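# Balau Plant Care: Common Questions

Questions we get about watering, pots and keeping a palm alive in a family home. Updated in October.

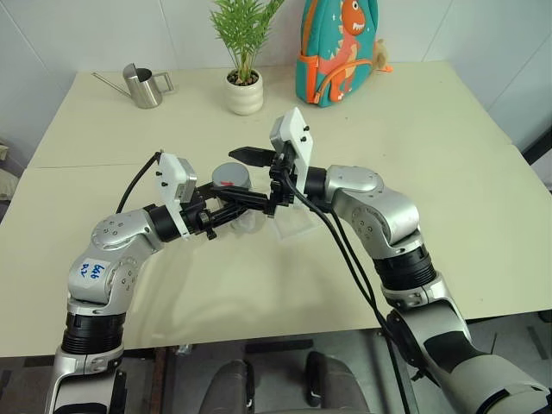
## Watering

**How often should I water an indoor palm?**

Check the soil first. Push a finger in to the second knuckle. If it feels dry, water. If it feels damp, check again in 2 days. In winter most palms need a lot less than they did in summer.

**How much water does one plant need?**

For a small tabletop pot, start with 200 ml. If nothing reaches the saucer, add 100 ml more. Empty the saucer after 15 minutes.

**Why do you sell cans with a long, thin spout?**

It gets under the leaves and puts the water on the soil. Feathery foliage is hard to work around with a wide spout, and you end up with water on the table.

**My stainless steel can has white marks inside. Is it ruined?**

No. Those are mineral deposits from hard water. Fill the can with equal parts white vinegar and warm water, leave it for an hour, then rinse it well. Don't use steel wool on a brushed finish. It leaves scratches that run across the grain.

**Can I leave water in the can between uses?**

Overnight is fine. Longer than that, pour it out.

## Pots and soil

**Does the Zelwood pot have a drainage hole?**

The two larger sizes do. The smallest doesn't, so keep the plant in its nursery pot and set that inside. Lift it out to water and let it drain in the sink.

**How do I clean a ridged ceramic pot?**

Wipe along the ridges with a damp cloth. Dust collects in the grooves — a soft toothbrush gets it out. Skip the dishwasher.

**Should I cover the soil with pebbles?**

You can. They slow evaporation a little, and they also make it harder to tell when the soil is dry. Move a few aside before you check.

## Leaves

**The tips are turning brown. What am I doing wrong?**

Usually it's dry air or uneven watering. Trim the brown part with clean scissors and leave a thin brown edge so you don't cut into healthy leaf. Keep the plant away from heating vents.

**Can I put it on the same table as the kids' school things?**

Yes, if there's space. Keep backpacks and plush toys far enough away that they don't press on the leaves or sit where water drips.

**Is it safe around children?**

That depends on the species. Parlor palms are generally considered non-toxic. Sago palms, which aren't true palms, are poisonous and shouldn't be within reach of kids or pets. Check the name on the tag.

## Orders

**Do you ship plants in cold weather?**

Pots and cans ship all year. Live plants are pickup only once nights drop below freezing, at our Gillies store.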